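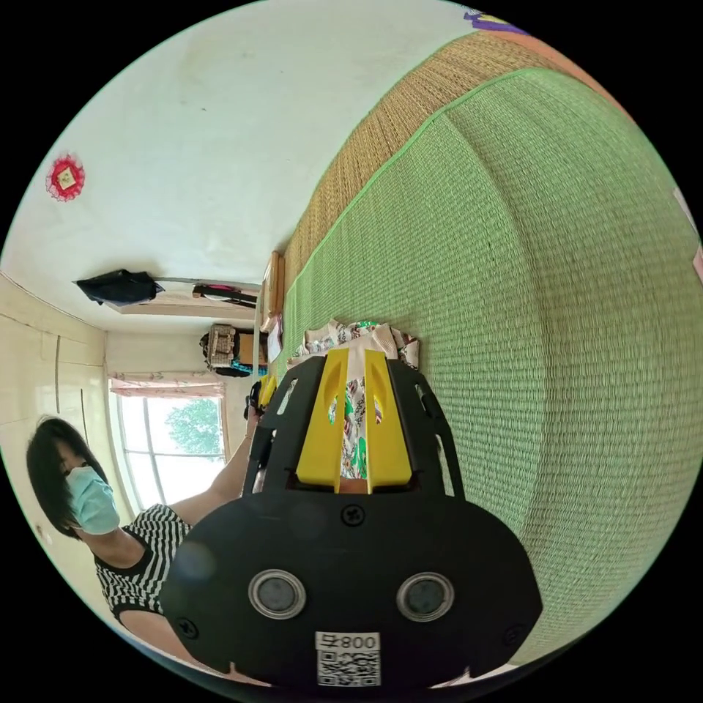

**Figure 2.** Patterned cloth between the yellow fingers of a gripper.

## 4. What Returning Students Did with the Evening Study Room

The open study room at Perdale College was the part of the project we looked forward to most, and it gave us far more to write about than we had planned for. Adults coming back to school after a long break could walk in any evening during the term, sign the sheet, and sit down with a peer tutor for 40 minutes. By the end of the spring term the sign-in sheets held 1,862 visits. We read every line of them, including the "reason for visit" column, where students were free to write whatever they liked (and did!).

Math was the most common reason, as it was in the pilot at Dorklow. What surprised us was how quickly the reasons changed. In the first weeks students wrote things like "fractions" or "essay due." By April many of the same names appeared beside longer notes: "want to check my plan for next term," "helping a classmate with her lab write-up," "just like working here." Those notes matter a great deal for the argument of this paper. A student who comes in to help someone else has begun to see herself as a person who belongs at the college, and we got to watch that happen on plain ruled paper.
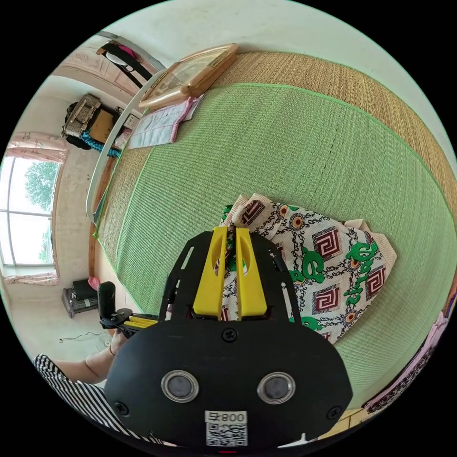

**Figure 3.** The gripper on a piece of patterned cloth, with a hand at the handle.

We also interviewed 40 students, drawn from day and evening classes. Nearly all of them talked about time before they talked about subject matter. One father of three told us he had never asked a question in a lecture but asked plenty in the study room, "because nobody in there is packing up their bag." A bakery worker who starts her shift before sunrise said she came mainly for the quiet. Both passed their first-year courses, though we make no claim that the room was the cause.

The tutors deserve a word here too. They were second-year students, trained with the Joly handbook, which asks a tutor to listen to the whole problem before picking up a pencil. Didier Maillard, who ran the training, added a practice round in which new tutors worked in pairs and swapped roles halfway through. Tutors brought this up again and again in their logs. Several kept using the swap with their own students, handing over the pencil and asking to be taught. We had not asked them to do this, and we were delighted to find it.

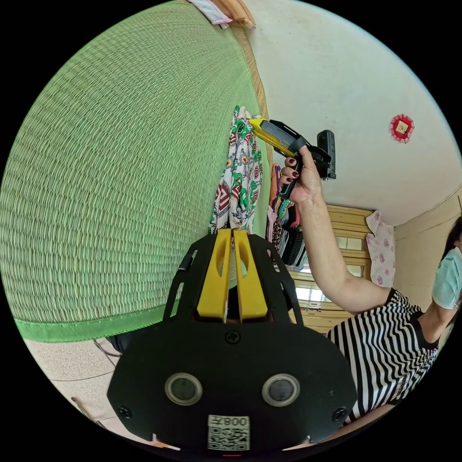 ### 4.1 Visits and Course Completion

Students who came to the room more than once finished their courses at a higher rate than those who came a single time. The gap held for day and evening students alike. It was widest in introductory statistics, a course many returning students put off as long as they can.

We would love to read this as proof that peer tutoring works, but students chose for themselves whether to come, and those who came often may have been the ones with steadier schedules to begin with. The Kerkik background survey covers work hours and child care, so Section 5 compares students whose weeks looked alike on paper.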